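4.2 Holding temperature on a kettle with the lid shut

The second set of cooks dealt with the question that most backyard cooks ask first and most cookbooks answer last: how long a charcoal kettle will stay at smoking temperature if left alone. Published advice is generous with opinion on this point. Ollden's owner's booklet says to check the fire "regularly," a word that covers everything from every ten minutes to before bed.

We used two kettles of the same size, an Ollden and a Pisteo, both bought at retail and both seasoned with one long empty burn. Charcoal was laid in a single curved row along the wall, two briquettes wide and two high, and lit at one end. A foil pan of water sat in the middle. Each cook held one pork shoulder, trimmed by the same hand, which in August belonged to Gangadharan Kartha and was by his own account tired of pork. The top vent stayed fully open. The bottom vent was set at a quarter open once the grate reached 225 degrees and was left there unless the temperature drifted more than 25 degrees either way for longer than five minutes.

Across 14 cooks we logged 2458 readings at grate level. The Pisteo needed fewer vent changes, a result we had not expected from the cheaper lid. Most of the difference went away when a strip of felt gasket was fitted to the Ollden, so we are inclined to blame the rim and leave the rest of the kettle out of it. Wind mattered more than brand. On the two gustiest afternoons both kettles ran hot within the first hour and had to be choked down almost to nothing.

Opening the lid was the largest single cause of trouble. A look lasting under ten seconds cost little. A look long enough to spritz, rotate the meat and discuss it with a neighbor let in enough air to push the fire up, and the grate first fell and then overshot its old mark by around 4 percent of an hour's burn in extra charcoal used. We repeated this with the neighbor absent and the discussion timed, and the pattern held.

Wood was a smaller matter than its reputation suggests. Chunks of hickory set on top of the row gave thin smoke as the fire reached them. Soaked chunks did the same thing later. The tasters at Su, the lunch counter that kindly took the finished meat off our hands, could not sort the soaked from the dry, although they were willing to argue about it at length. Pellets from Pulono, wrapped in foil with a few holes poked in it, burned out before the meat was half done and were dropped from the remaining cooks.

A few limits should be admitted. Only one cut was tested, and a rack of ribs, being thin, may forgive a temperature swing less readily than a shoulder does. We did not cook in rain or below freezing. Section 4.3 takes up the stall and the various things people wrap meat in to get past it.

Figure 3.
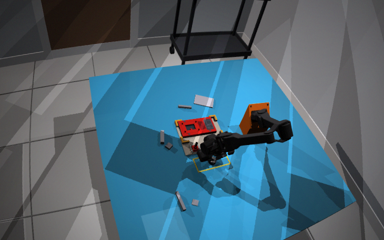 How wide was the bottom vent set once the grate reached 225 degrees?

It was set a quarter open and left alone unless the temperature drifted more than 25 degrees for longer than five minutes.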